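Small Wooden Cubes: A Gallery for the Unconvinced

I have been told for years that plain colored cubes are the best toy ever made. The people who say so usually have some to sell. Pádraig Dolan, who has lent me more old toys than I have shelf space for, says it too, and he at least doesn't want money. So in April I agreed to give the little cubes a page of their own in the gallery, next to the spinning tops and the tin boats, and to look at them properly before making up my mind.

I should say where I stand. I like wooden toys. I don't much like the way they get talked about. A cube is a cube, and when a Lamex booklet promises me that its cubes will "awaken the builder within," I want to know how a two-inch block of wood is going to manage that when three years of weekend woodworking classes couldn't do it for me.

The usual claims, as they come in the booklets, are that bright colors teach sorting, that sharp edges teach stacking and that real wood teaches respect for materials. I can go along with the first one. Hand a small child a pile of mixed cubes and the reds will often end up with the reds, at least until lunch. Stacking I'm less sure of. Most of the stacking I have seen was done by an adult, and most of the teaching was done by the child who knocked it down. As for respect for materials, I have a windowsill with tooth marks in it.

Color is where I was ready to be won over, so color is what this page is for. Catalog photos are no help. The printers push every red toward tomato and every green toward lime, and then the box arrives and you wonder whose eyes they were using. Brown paper is a much fairer background. It doesn't flatter anything, it doesn't glare, and a dull green has to stand there and be a dull green.

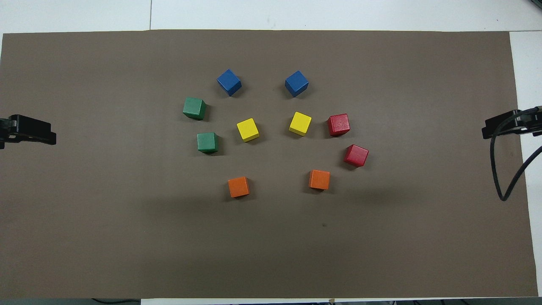 Ten cubes on brown paper, two of each color, with the yellow pair on the inside of the ring. The blue is as strong as anyone could ask for. The reds have small pale flecks on them, and I like them better for it.

The green is the one I keep coming back to. You can see the wood in it, which I count in its favor, though I know people who would send it back for exactly that reason. It's a forest sort of green with a bit of teal. Yellow does what yellow always does and grabs your eye first. I have never trusted yellow in a toy box for that reason – everything near it looks a little tired.

About those flecks. They look like wear to me, or maybe the paint was never quite perfect. A seller would call it patina and add a few dollars. I'd call it red paint with specks in it and leave the price alone. Either way it does no harm to a cube, and I'd sooner look at this than at the glassy finish on the newer Dotora blocks, which squeak when you rub two together.

Am I convinced? Partly. Laid out in pairs, the colors hold up better than I expected, and I spent longer looking at them than I meant to. I still don't believe a block can teach anybody anything on its own, and I'd be careful of any set described as "heirloom" while the glue on the box is still soft. Rernow sells one like that in a drawstring bag. The bag is very nice.

Pádraig has read this page and thinks I've been stingy. He wants me to add the Fahy arches next, and I've told him I'll look at them – no promises.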